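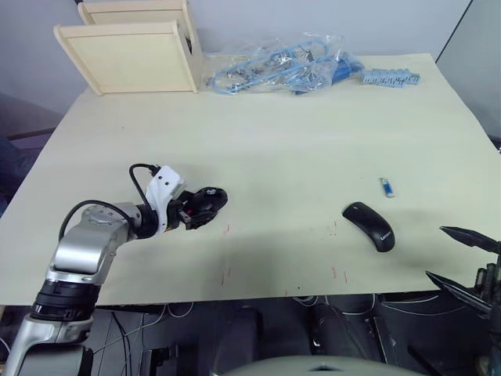 Robotics Club: two arms, one table

The Zirnthorpe robotics club has moved on from wheeled robots this term. Since March the Monday group has been working with a pair of arms, and the first job they set themselves was tidying a desk.

The task sounds easy. A computer mouse and a few small items are put down on the table, and the arms have to pick them up one at a time and set them down on the correct side. Students drive the arms by hand first and record each run. The recordings are then used to train the program that will do the job without them.

Till Schmieder, who leads the software team, said the group has 125 good runs so far. Runs where an item was dropped or pushed off the table are kept in a separate folder, and the team has not decided what to do with those yet.

The mouse has been the hardest item. It is rounded and smooth, and if the gripper comes in at the wrong angle it slides away. The mechanical team tried wider finger pads and then went back to the narrow ones - the wide pads were fine for the mouse but could not pick up anything small.

Club advisor Uwe Stüber has asked that the cables under the table be bundled and labeled before the open evening. Anyone who can stay after the meeting to help should tell him. Please bring your own cable ties, as the box in the cabinet is nearly empty.

The open evening starts at 6 in the Herach building, ground floor. The arms will be run by students for the first part, and the trained program will get a try after that. Parents are welcome, and so are younger brothers and sisters, but they need to stay behind the tape while the arms are on.

There is room for 2 more students in the group. No programming experience is needed, but new members have to do the safety session first. It takes 20 minutes and is held before the regular meeting. Sign up on the sheet outside the workshop.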